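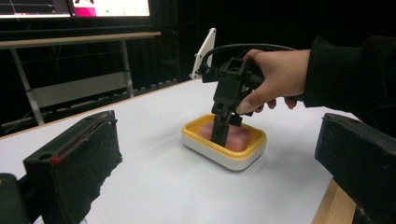

How does a robot learn how hard to press on something soft?

In the new release from Brurnemau, it learns from recordings of people doing the same job by hand. The software stores the path of the gripper and the width of its opening many times a second, then trains a controller that picks the next short stretch of motion from what the camera sees.

The company put out version 2 of its control package, called Donico, on 15/11/2019. The first version handled rigid parts only. Boxes, caps and metal brackets keep their shape when they are grasped, so a planner can work out a grip ahead of time and stick to it. Soft items give way under the fingers, and the old planner would often close on the spot where the surface had been a moment earlier.

Donico now plans in short pieces. Each piece covers less than a second of movement, and the controller throws away whatever is left of it when a fresh estimate comes in from the camera. Jaime Arruda, who leads the control team, said the change took more work in the scheduling code than in the learning code.

"The model was fine by May," Arruda said. "What we kept fixing was timing. A good command that shows up late is a bad command."

Late commands are now dropped. In the first version they were placed in a queue and carried out in order, which could leave the arm finishing a motion that no longer made sense. The new scheduler compares the time stamp on each command with the time of the camera image it was based on. If the gap is over the limit set by the user, the arm slows down and waits for the next one.

The training set behind the release holds 1,650 demonstrations. Most are simple jobs done at a table: lowering the fingers into a tray, pressing on a block, pinching it, lifting it out and putting it back. They were recorded with a hand-held gripper, so the people doing the work did not have to steer an arm. A calibration step then maps the motion of the hand tool onto the arm. Arruda said this step now takes roughly 10 minutes, and has to be repeated whenever the camera is moved or the fingers are swapped.

Users can check recordings before training with a viewer named Chien. It plots finger position and opening width against time, next to the camera view, and marks sections where tracking was lost. Marked sections can be trimmed or left out. Earlier, users had to write their own scripts for this, and several sent theirs in. Parts of two of them ended up in the viewer, with credit in the release notes.

The first outside user is Mudotano, a packaging firm that handles chilled food portions and foam inserts on the same line. It has been running a test build on one cell. The firm asked for a hard limit on how far the fingers may travel below the rim of a tray, and that setting is now part of the standard package. The limit is checked outside the learned controller, so a poor prediction cannot get around it. It is off by default and must be entered separately for each type of tray.

Some problems remain. The controller has no direct sense of force and judges pressure only from how the surface looks and from how far the fingers have moved. Shiny film over a tray can throw it off. So can strong shadows from the fingers themselves, and the release notes advise users to record demonstrations under the same lighting the arm will work in. Support for force sensors is planned, but Arruda would not give a date.

The update also changes the format of the log files. Old logs can be opened in the new viewer after running a converter, which is in the tools folder. Logs saved by the new version cannot be read by the old one. Sites with more than one cell are advised to update all of them together.

Donico supports 9 arm models at release, the same list as before. Users with a current license can download the update from their account page. The sample recordings are a separate download, and the calibration sheet must be printed at full size with page scaling turned off.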